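Speaker notes: Bags, bins and the ten feet around the bed
Prirninari Home Skills Evening, Tramergate branch library, second talk

Slide 1. Title
Wait for the door to close. Say good evening, say the talk runs 16 minutes and that questions come after. Handouts are on the chair by the exit.

Slide 2. Where the bags come from
Ask for hands: who has a bag full of bags at home? Most hands will go up. Leave mine up too.
Last January I emptied every closet, drawer and car door pocket in my house and put all the plastic bags in one heap. I stopped at 70. That was before the garage.
Bags come in one or two at a time, so there's never a day when it feels like a job. The job shows up when you need the floor.

Slide 3. Sort before you store
Do this on the floor or on a bed. A table is too small once the bags open up.
Pull out anything torn, sticky or smelling of food. Those go out today.
Put the same kind together. Bags of one size fold alike and stack alike, and you can tell at a glance how many you have left.
Keep what you will use in a month. For a two-person household I say 6 large ones and a handful of small ones. Someone will object to this number. Let them, and move on.
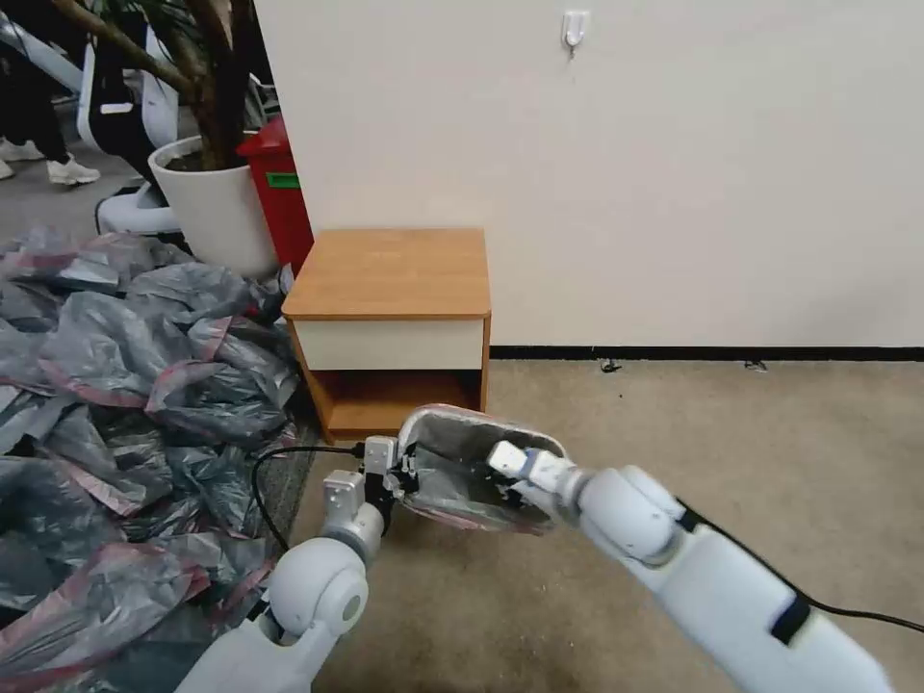

Slide 4. Lining a bin
Most people drop the bag in and push it down with a fist. The air stays underneath and the bag rides up the first time you throw something in.
Open the bag all the way first. Shake it once.
Set the bottom of the bag in the bottom of the bin, then press outward to the sides with a flat hand.
Fold the top over the rim and go all the way around. If the bag is too wide, twist the extra at the back and tuck it under the fold.
A shallow container needs less bag than you think. Take the small size.
Demo here. Use the bin from the back office and a bag from the Dodska roll. Do it slowly, then once at normal speed. Don't talk during the second one.

Slide 5. The nightstand
This is the part people wrote in about after the first talk.
A nightstand with one drawer and an open shelf gives you two jobs. The drawer is for things you reach for in the dark: glasses, tissues, charger. The open shelf is for one thing only. Pick books or pick a basket.
Don't store bags on the open shelf. They slide out, and they're the first thing you see from the door.
If there's a small bin next to the nightstand, keep it on the side you sleep on and empty it on the same day as the kitchen.

Slide 6. Plants and floor space
Short slide. A big pot takes up a corner, and loose things collect behind it. Pull the pot out when you vacuum. Check the leaves while you're there.

Slide 7. Folding, if there's time
Skip this one if it's past 7:40.
Flat, in thirds lengthwise, roll from the closed end, handles last. Old Vachon coffee tins hold a good number of these rolls. So does a shoe box.

Slide 8. Questions
Likely ones: can torn bags be recycled (check with the store, many won't take them), are paper liners any good (fine for dry trash), how often to wash the bin (monthly, more in summer).
Room code for the supply closet is 1553. Put the bin back and turn off the projector at the wall.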